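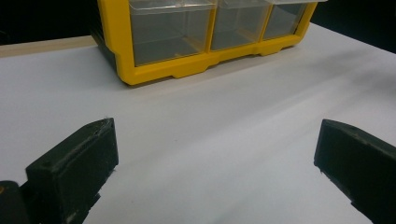 Round the long table at Istbridge

The second Istbridge round table on automation and small manufacturers took place in October, in the upstairs hall of the old Corn Exchange, and I can report that the table was rectangular. It was in fact eleven rectangular tables pushed into a sort of horseshoe, with a gap at one end so that the people with the coffee could get in. The gap was the most popular seat in the house.

The event was put on by Getari, the regional business network, together with the town's technical college, and 218 people signed up for it. The hall holds 400, so there was room to spread out, and people did, mostly towards the radiators. The title on the programme was "Ready for the Next Revolution?", which is the same title as last time with the question mark added. I took this as progress.

Lamai Hemmin opened proceedings as chair of Getari. She said she had gone back over her notes from the first round table and found the word "ecosystem" on every page, and she asked speakers to see if they could get to lunch without it. Two of them managed. The third apologised to her directly and then used it again.

The morning session was about money, as morning sessions tend to be. Getari had sent a survey to firms across the region before the summer and had 2,373 replies, a good haul for a form with nine pages and a login. Neema Ogola, who ran it, took us through the results at a brisk pace. Most of the firms that replied want to automate something. Far fewer could say what. A fair number had already bought a piece of software and were still waiting for the person who understood it to come back from leave.

Her main point, which deserved more time than it got, was that the small firms are not short of advice. They are drowning in it. What they asked for, in the box at the end marked "Any other comments", was someone who would come to the premises for a day, look at how the work is done and then tell them which bits to leave alone. Several asked whether such a person existed. One asked whether such a person could come on their own, without a slide deck.

Pichit Jitpraphai of Twal, who make valves and fittings on the Isulik estate, followed with the best talk of the day. Twal put its stock control and scheduling on to one system two years ago. He was frank about it. The first three months were dreadful, the fourth was worse, and during the fifth he found that the night shift had been keeping a paper ledger all along and that the ledger was right. They now use the ledger's layout as the front screen. His advice to other owners was to find out who is keeping the paper ledger before signing anything, and to buy that person lunch.

He was asked from the floor whether it had saved money. He said yes, eventually, and that he would prefer not to draw the graph.

Lunch was listed as a "networking buffet". Getari had ordered sandwiches through a new online system which it had been meaning to try, and 40 of them arrived. A second order was placed by telephone.

The afternoon panel was on skills, with Siriporn Kaewkla from the college and Benedito Guerra, who trains maintenance engineers and has done for longer than some of the audience have been alive. The programme billed it as a debate, but they agreed on nearly everything, to the visible disappointment of the chair. Both want shorter courses that people can take while holding down a job. Both think the present funding rules were written by someone who has never held down a job and taken a course. Guerra said that every few years he is told his trade is about to vanish, and every few years he is then asked if he can do weekends.

Kaewkla was more cautious. The college can put on evening classes in robotics and data from January, she said, but only if enough employers release staff an hour early to get there. She asked for a show of hands from those who would. Quite a lot of hands went up, and she asked their owners to keep them up while her colleague came round with a clipboard. Some of them came down again at that point - but the clipboard came back with a full page, and the college says it has enough to start one class and possibly two.

There was then a closing discussion on what the region should ask of central government. It ran over. The agreed statement calls for simpler grants, one point of contact and a longer planning horizon, and it took fifty minutes to settle whether "horizon" was the right word. It will be sent to members once the commas have been looked at.

Things that were decided, as far as I could tell from the back:

Getari will try out the one-day visits Ogola described, starting with firms of under twenty staff. Members can put their names down through the office.

Twal will open its works to visitors one afternoon in the spring. Sensible shoes, and no photographs of the old server.

The third round table will be held next October, in the same hall. Hemmin has asked for suggestions for a title. The heating will be looked at.

Slides from the morning session are on the members' page, apart from Pichit Jitpraphai's, as he didn't have any.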